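Notes on Leaving a Rented House in Good Order

Jul 5, 2020

The lease on the Helside house ended in April, after 146 weeks of occupancy. Several readers have asked how the departure was managed, and the following account is offered for their use.

The landlord, a small firm named Amissah, required 2 months of written notice. The notice was sent by registered mail and a copy was kept. This proved wise, as the office later asked for proof of the date. Tenants should keep every letter until the deposit has been returned in full.

Packing was carried out over 6 evenings. Books went first, then winter clothing, then the kitchen. Each room was closed once it had been cleared and cleaned, and no item was carried back into it. The pantry took longer than any other part of the house. Much of the dry food was given to the neighbors, who were good enough to accept a great deal of rice.

The final inspection lasted less than an hour. Three matters were raised:

A loose hinge on the back door
Marks on the wall beside the stairs
The condition of the oven

The first had been reported in writing during the first winter and was set aside. The second was accepted as ordinary wear. The third led to a modest charge, which was not disputed – the oven had been neglected, and the fault was mine.

The move to Drandham was handled by Sedeo, whose crew arrived on time. Their estimate was honored, although the charge for the stairs should have been stated more plainly. Anyone comparing quotes is advised to ask about stairs before signing. 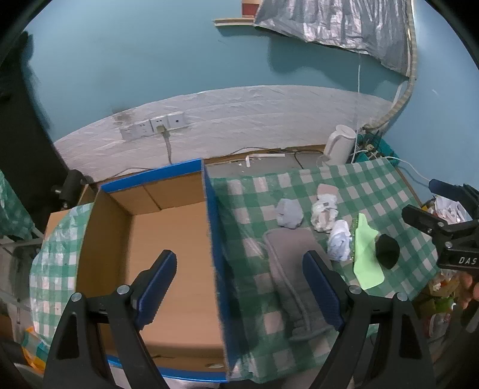
The deposit, less the oven charge, was returned 3 weeks after the keys were handed over. A further note on registering with the utilities in Drandham will be posted when the last account has been settled.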